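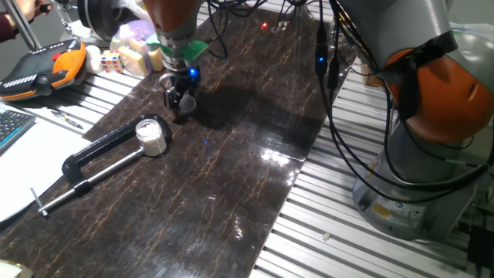
Arm A over the marbled board, with the C-clamp and the small jar resting on it. Arm B is on the right.

Veva Tabletop Kit: README and data card

Veva is a two-arm tabletop manipulation kit from Brudine, sold with a starter set of recorded episodes so you have something to train on before your own recordings exist. We have had ours on the bench since May and we like it a lot. These notes cover what comes with it, how the episodes are laid out, and the things we wish we had known on the first day.

What you get

The kit license covers the control software (Garba), the recorder (Osuven) and the starter episodes. Arms and grippers are bought separately, and Garba is happy with any pair that has a supported driver. Setup took us one long Thursday, most of it spent running cables and moving things to where a person could still reach the pendant. After that it just ran, which was a lovely surprise for a two-arm rig!

Starter episodes

Episodes: 3240
Tasks: 50
Held out for testing: 306
Views: one fixed workspace view per episode
Also recorded: joint positions, gripper opening, commanded targets, episode notes
Format: one folder per episode, video plus a plain table of readings

The tasks are small and ordinary. Pick up a jar that is sitting on something awkward. Move a clamp from one side of the board to the other. Put a pen down parallel to an edge. Each task has a one-line instruction written in plain words, and many have two or three wordings of the same thing, so a language-conditioned policy gets a bit of variety.

What we love about the set is that the tables look like working tables. There are keyboards, paper, bags of parts, puzzle cubes and pendants all over the place. Policies we trained on tidy backgrounds used to fall apart the moment someone left a notebook out. Ones trained on this set hold up much better on our bench, though we haven't measured that properly and you should run your own checks.

Surfaces

Shiny surfaces get their own tag, glossy, and 266 episodes carry it. Please don't filter them out! Glare spots and hard gripper shadows are a pain for depth estimates, and these are the episodes that taught our model to stop chasing a bright patch as if it were an object. If you use a depth model in front of the policy, look at its output on the glossy episodes first.

The jar and clamp task

This is the one we show visitors. The jar is small, translucent and pale, and it rests on the clamp, so the gripper has to come down close to both and take only one. Things that helped us:

— Slow the last stretch of the approach. The Garba default is quick and confident, and the clamp is not fixed to anything.
— Set the closing force low and raise it in small steps.
— Grasp the jar below the lid line if your fingers are narrow enough.
— Keep slack cable behind the board. A cable dragging over the back edge can nudge it, and the recorder won't flag that.

Known issues

Osuven drops the episode note if you type it while the recorder is still saving. Wait for the prompt to come back.

People's hands and sleeves show up in some episodes, mostly near the edges of the table. These are tagged person_in_view. No faces as far as we have found, but our pass was by eye, so tell us if you spot one.

Wording varies between tasks: "clamp", "C-clamp" and "G-clamp" all appear and all mean the same tool. A merge table is in the docs folder.

Second-arm motion is sparse. In plenty of tasks only one arm does the work, and if you want real two-handed behavior you will need to record more of it yourself.

Safety

Keep the pendant within reach of whoever is at the table, on the same side as they are standing. Test the emergency stop at the start of each session, on both arms.

Changes since the last release

Fixed swapped left/right labels in the pen tasks. Added the glossy tag. Loader no longer needs the full download to open a single episode.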